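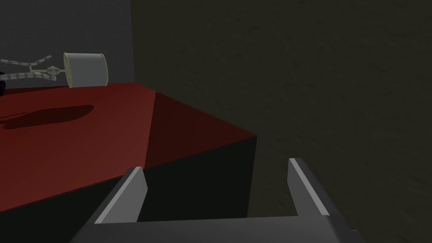
How often should you descale a kettle?
Every 4 weeks if your water is hard, and every couple of months if it's soft.

I use plain white vinegar, half and half with water, and leave it for an hour while I get on with the ironing.
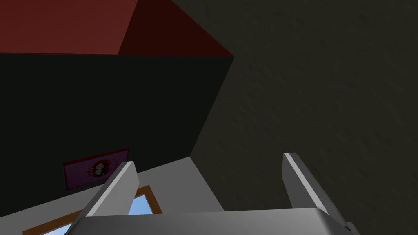
Then I boil it twice with fresh water and tip both lots away - my first cuppa tasted like a chip shop before I learnt that! 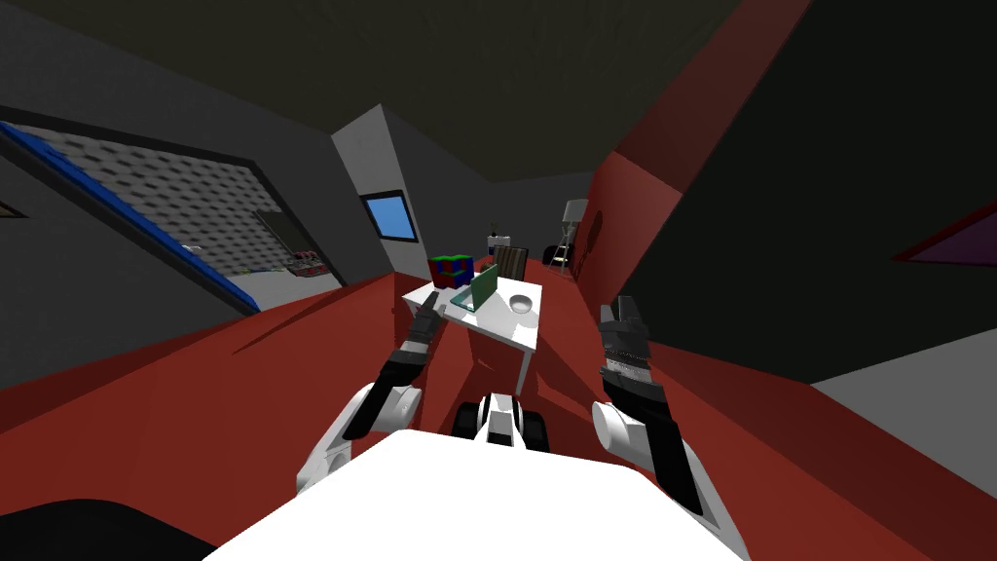

Reading time: 3 mins

Isabelle Beaudoin swears by lemon juice, and it does smell nicer.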